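Home · Threads · Kitchen · Saved · About
We use cookies to remember your settings. Accept / Manage
4 min read

ok kitchen thread. chopsticks. yes a whole thread about chopsticks, mute me now

Started Tuesday because I went to set the table and pulled out five that didn't match. different lengths, one with a chewed end. Enough

So everything came out of the holder and onto the table. Wiped the cloth down first. Bad light in there after 4 but whatever, I wasn't waiting for the weekend

Also had a new pack sitting in the drawer from Norkelik, been there since August. 50 in the pack. Why did I buy 50. (they were cheap)
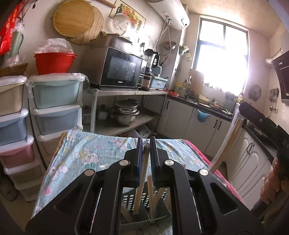
one stick held up by the holder, a long bundle of sticks in clear plastic off to the side

Rule one for me: no more stuffing it till they can't move. Packed tight they never dry out at the bottom, and then you get that smell. You know the smell

Rule two, old ones get the fingernail test. If I can scrape fuzz off the tip it goes. Dark at the bottom, goes. Warped, goes, I don't care how nice it was

Somebody's going to say boil them. I do boil them. New ones get a wash, hot water, a few minutes in the pot, then out on a towel till they're really dry. Not in a bag. Not in a lidded box "just for now"

I used to oil them too. Stopped. Everything tasted like the oil and they got sticky in summer

Last time I posted about drying racks it got 1384 replies and most of them were people fighting over dishwashers. please don't. wood chopsticks, hand wash, done 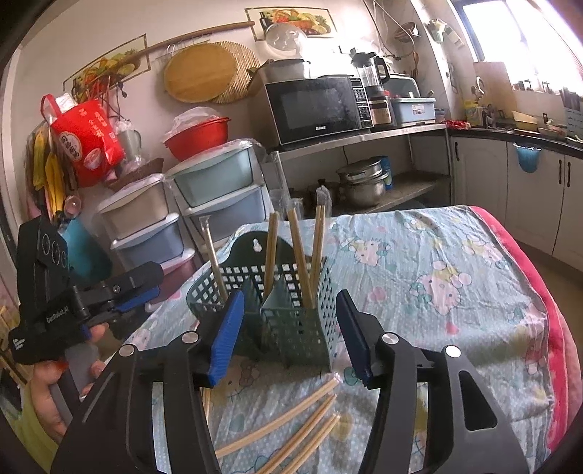 The holder matters more than the sticks imo. Mine used to be a ceramic cup, looked great, held a puddle at the bottom all week. Mesh is the way to go, air gets in from every side and you can see the gunk before it turns into a situation. I also like having the divider down the middle, everyday ones on one side and guest ones on the other. And there's a hanging tab at the top, so it could go on a hook and get off the table completley. Haven't picked the hook spot yet

The wall's pretty full is the thing. Cutting board, bamboo, pictures. I like stuff hung up, it dries and I can find it, but at some point you run out of wall

Thinking by the sink. But then it gets splashed. By the stove, it gets greasy. So probably table for another month while I argue with myself

Did price a fancy one at Tridetti, 229 for a chopstick stand. Two hundred twenty nine. It has feet. no thank you

Plastic drawers are next btw. One has lids with no boxes, one has boxes with no lids, and a third one is just rubber bands and soy packets. Wish me luck

Someone asked last time why plastic drawers and not a real cabinet. They're light, they wipe clean, I can drag them out and mop behind. Our old cabinet swelled up at the bottom and the doors stopped closing. Never again

Oh and the old chopsticks, the ones that failed: not trash. Plant stakes. Good for seedlings, also for poking holes when you sow. Split ones make ok paint stirers. One lives under the sink for getting hair out of the drain, that one is NOT going back in the holder

Keeping some of the new ones wrapped for now. When the everyday set starts getting fuzzy I swap a few pairs, no big ceremony. Used to try and stretch a set for years, that's how you end up with the chewed one

Q from replies: how many pairs out at once? Enough for dinner plus a couple for cooking. More than that and they just sit there getting dusty

ok dinner. drawers thread maybe tomorrow, if I find the lids

Get new threads by email. Subscribe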